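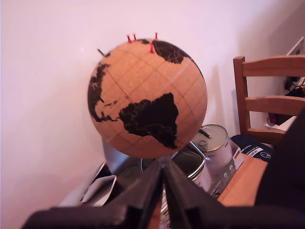

Plakley Library Service – Maps and Local Studies

Map swap returns to Plakley in June, and this time there's a whole afternoon for atlases

If you have a drawer that won't close properly because of the road maps in it, clear it out and bring it down to us. The Plakley map swap is back in June, in the big reading room on the ground floor, and after the crowd we had last year we've given it twice the floor space and a much longer day.

Doors open at 10 in the morning. Swapping goes on until the tables are bare or the building closes, and judging by last time it'll be the tables. You bring a map, you take a map. Folded, rolled, framed, torn at the creases, covered in somebody's biro from a caravan trip up the coast – they all count. Atlases count too, and so do street directories, nautical charts, bushwalking maps, school wall maps and globes, provided you can carry them up the front steps or ask us to unlock the side ramp.

Last year 309 maps changed hands. We know the figure because every one of them got a paper slip, and the slips were still turning up under the photocopier in spring. The oldest was a parish map on linen, the newest was a cycling map so fresh it still smelled of ink, and the most argued over (in a very friendly way) was a railway poster map with half the stations on it long since closed. It went home with a family from Lightfoot who drove down specially and had never been inside our library before. They've been back since, too, and borrowed most of the railway shelf.

What's new this year

The biggest change is the afternoon session on atlases, led by Severin Kofler. Severin spent much of his working life drawing maps for schoolbooks, first by hand and later on screen, and he has a wonderful way of getting a room to look harder at a page they've seen a hundred times. He'll be talking about how atlas makers decide what to leave out. Which towns get a name when there's only room for one? Why does a river suddenly get thicker halfway along? Who picks the green?

He gave a short version of the talk to our reading group over the winter and it ran well past closing, with people still pulling atlases off the shelves to check things while the lights were being switched off. We asked him on the spot to do the full one. He's bringing his old drawing pens and a set of the scribed sheets that were once used to print colour maps, one sheet for each layer, and you'll be able to lay them over each other yourself on the light table.

"People think the hard part is the coastline," Severin told us. "The coastline is lovely. You put the radio on and off you go. The hard part is the lettering, when there are six islands and every one of them has a longer name than the last."

Please bring an atlas to the session if you own one, the older and more battered the better. Part of the afternoon will be spent comparing the same page across as many different atlases as we can get onto the tables, and the fun of that depends entirely on what comes through the door. School atlases are especially welcome. If your name and class are written inside the cover along with those of the three kids who had it before you, even better.

The Kernirum sheets

We're also thrilled to be putting the Kernirum sheets on show for the first time. These came to us in a single long box from a retired surveyor's family, and they cover the hills behind Plakley in more detail than anything else in the collection. Every fence line is there. So are the dams, the stock routes, the hall that burnt down, the hall that replaced it, and a great many notes in pencil along the margins, some of them about survey work and quite a few about lunch.

There are 2000 sheets and notebook pages in the full set, and our staff have been flattening, cleaning and sorting them a few at a time on the upstairs benches. For the swap we've picked out the ones that show the town itself and the valley road, and they'll be laid out in order along the north wall so you can walk the whole road from one end to the other. If your house is on it, we'd love you to tell us what you know. There'll be tracing paper and pencils beside each sheet so you can mark things up without touching the original, and your notes will be kept with the collection.

A few of the place names on the sheets have us stumped. One creek has three different names on three different sheets, all in the same handwriting. If your grandparents had a name for the creek that runs behind the old butter factory, please come and tell us what it was, and how they said it.

For the kids

Younger visitors are very much part of the day. The children's corner will have the giant floor map out again, the one with the harbour on it, along with baskets of toy boats and trucks. Next to it there'll be a table for making an island of your own: tea-stained paper, coloured pencils, rulers, and a rubber stamp compass that was wildly popular last year and had to be re-inked so often that we've bought a second one. Finished islands can be pinned up by the entrance or taken home.

We're running a treasure hunt as well, which sends you all over the building with a grid and a list of bearings. It suits ages 6 and up, and there's a harder version for teenagers and for the adults who asked for one last time and looked a bit crestfallen when we said no. The prizes are modest. The glory isn't.

How the swapping works

It's very relaxed. Hand your maps in at the front desk when you arrive and you'll get a slip for each one. Our staff will put them out on the tables by type, with local maps nearest the windows, then the rest of the country, then overseas, then anything that won't fit a category. Browse for as long as you like and hand over a slip for each map you take. Globes and framed maps are worth two slips, as they're harder to come by and take up a fair bit of room.

If you haven't got anything to bring, come anyway. There'll be a table of our own duplicates that anyone can choose from, and plenty of people last year came in with an armful and wanted nothing back but the space in their cupboard. Their spare slips go into a jar on the desk for whoever needs one.

Please do let us know ahead of time if you think you've got something rare or fragile. We can set it aside in a folder, have a proper look with you, and talk through how to store it. A lot of good maps have been spoiled by sticky tape, and we'd be glad to talk you out of it. Dratex sleeves, the clear archival ones we use upstairs, will be on hand in the larger sizes at cost price, and we can show you how to slide an old sheet in without catching the corners.

Getting here

The library is on the main street opposite the post office. The car park behind the building will be open, and the bus stops right outside. Wheelchair users and anyone with a pram can come in by the side ramp and take the lift to the light table on the first floor. Tea, coffee and slices will be going all day in the foyer – please finish them there before you head in to the Kernirum sheets, however good the caramel one is.

The swap itself is free and there's no need to book. Severin's atlas session is free too, but the room is smaller than we'd like, so put your name down at the front desk or give us a ring. If it fills up we'll ask him very nicely to do it twice, and he has already more or less said yes.

Maps can be dropped off early at the desk any time the library is open. We already have a tea chest full, including a lovely run of old touring maps with the petrol stations marked, and can't wait to see what else turns up.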